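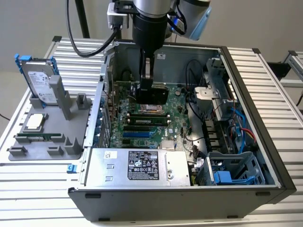

*406 words, 2 min read*

September is when our robotics club starts the teardown unit, so my inbox fills up with the same questions from parents and new coaches. I'm putting my workshop tips in one place this time. Most of them came from Jolene Kingi, who ran the club before me and kept a far neater bench than I do!

**Lay the tower flat.** Side panel off, open side up. An arm coming straight down has a much easier time than one trying to reach in sideways, and so do kids' hands. Unplug it first, then hold the power button for a few seconds.

**Give every part a parking spot.** We use a gray tray with posts and slots at the left of the case, so the drive in its blue caddy stands upright and the processor and a RAM stick each have a place. You can do the same at home with a muffin tin or an egg carton — I did for years. Processors go in with the pins or contacts untouched, please. Hold them by the edges.

**Watch the little blue bits.** On a lot of Dell towers the blue plastic marks what you're meant to squeeze, slide or lift. My students now hunt for blue before they reach for a screwdriver, and I've bought far fewer replacement screws. Keep a magnetic dish handy anyway.

**Move cables before you move the arm.** Loops of SATA cable near the drive bays love to snag a finger. Tuck them down or hold them back with a bit of painter's tape (not duct tape, I'm still scraping that off one case). Then run the path once at crawling speed, with the gripper well above the board.

**Start with memory.** It's tempting to go for the processor first. Don't. Team Medeiros lost most of an evening that way, and team Nerkedov had both their sticks out and were eating pretzels. Open the latches all the way, lift straight up, and stop if anything feels stuck.

**Write down every position that works.** Paper is fine. Catherine Guthrie, my co-coach, makes each team read theirs out loud to another team, and that's how we caught Cisar using inches in one column and millimeters in the next.

**Cleanup.** Soft paintbrush for the heatsink fins, canned air in short bursts, fan held still with a finger. Screws back in the bag they came from.

The Esomora meet gives each team 30 minutes at the bench, and we practice at 26 so there's slack for a dropped part. If you have an old desktop in the garage, bring it by after 4 pm. Take the hard drive out first if it still has your taxes on it.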